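Home | About | Older posts | Robots | Contact

I said I would stop writing about the robot club, and then they changed the rules again, so you get one more.

For anyone new: I help out with an after-school robotics club called Prumus. My kid is in it, I can solder, and that was enough for them to hand me a key. Every spring we go to a regional meet called the Cabrera Open, which used to be mazes and ball pushing and is now "household manipulation." The robot has to pick up ordinary stuff and put it in bins. The rule book calls this real-world readiness. I have read all 97 pages of it and I still don't know what an eleventh grader is supposed to be ready for.

My main complaint is scoring. A team gets a run, a judge looks at where things ended up, and you get points for what's in a bin. Nothing for how it got there. So a team that spent the winter learning why their gripper misses to the left can lose to a team that tuned one lucky motion and repeated it until it stuck. We were that second team last year. We took home a plaque. I asked the kids on the bus what the arm did when it missed, and I got a lot of quiet.

The other complaint is money. The league "recommends" the Husix controller kit, which went up to 352 dollars this year, and you can guess how many teams at the meet were running anything else. We raised 2000 selling chili and most of it was spoken for before a single kid touched a wrench. They tell us the software that comes with it "learns." I've asked three times what it learns and been sent the same slide deck.

So this season I've been pushing for dull practice. Same few objects, over and over, write down what went wrong. Cord is the one I care about. Everybody loves picking up something stiff like a mug, because it stays the shape it was when you planned the grab. Cord doesn't. You can get most of it into a bin and still have an end hanging out over the rim, and then you get to argue for ten minutes about whether that counts. 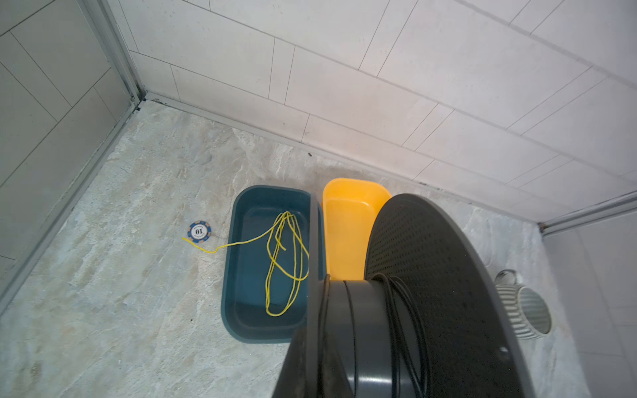
It counts if the judge says it counts, Bienvenido Ambrosio wrote under my last post, and if you want kids to care about method you'd better put points on it, because they'll chase whatever you score.

Fine. I don't like it but I can't really knock it down. My answer would be that the kids who chase points at sixteen go on chasing them, and I've worked with a few. But he's right that me standing there with a clipboard and a sour face hasn't changed much. Charito Barredo has been after me to try a club scoreboard of our own, where a miss you can explain is worth as much as a clean pick. I said it sounded like a participation ribbon. We're trying it anyway, starting in February.

So far the log has 118 attempts in it. A good third of the notes say "weird" and nothing else. I've asked for full sentences. I'll post the better ones when there are some, and if Flunitz ever answers my email about the spare gripper pads I'll post that too.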